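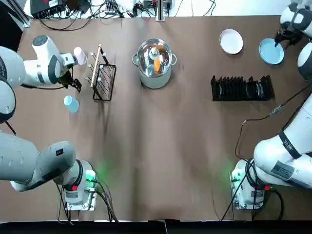
By June the house in Stoltton had been sold, and what was left of my aunt's kitchen had to be shared out between the three of us before the man from Rullutus came with his van. I had spread brown paper over the big table, the way she always did before any serious job, whether it was gutting fish or wrapping presents, and we stood around it drinking tea and being terribly polite.

"You have the big pot," said my brother.

"No, you have it. You've got the children."

The pot had fed every christening and funeral in the family, and it was so heavy when full that she used to call in the neighbour, Rattana Phuthong, to take the other handle. Rattana had come round that afternoon too, with a tin of coconut biscuits, and she sat by the window and kept out of it for as long as she could bear, bless her, and I should think that was nearly ten minutes.

"She wanted the cups kept together," she said at last. "The pink and the blue. She told me so."

Well, that was a blow, because my sister had already asked for the pink one and I had been quietly hoping for the blue ever since I was seven, when I had measles and was given warm milk in it every night for a week.
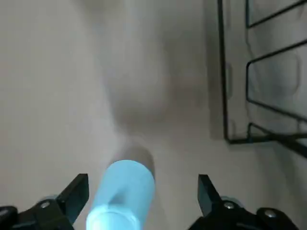

"Together with whom?" asked my sister, who likes a thing to be clear.

Rattana thought about it and took another biscuit. "With the rack, I suppose. She was fond of that rack - she carried it home from Tawhiri on her lap, on the ferry, and it poked her all the way."

My brother began to laugh then, and so did I, and my sister went off to find the tea towels so that we shouldn't see her face. When she came back she had settled it. The rack and both cups would go next door, and we would all have to visit if we wanted to drink out of them.

"I haven't the room," said Rattana, already looking for a box.

471 comments | 2,000 shares

Search stories

More short fiction
The Lamplighter at Vulari
Plums for the Winter
A Letter from the Upstairs Flat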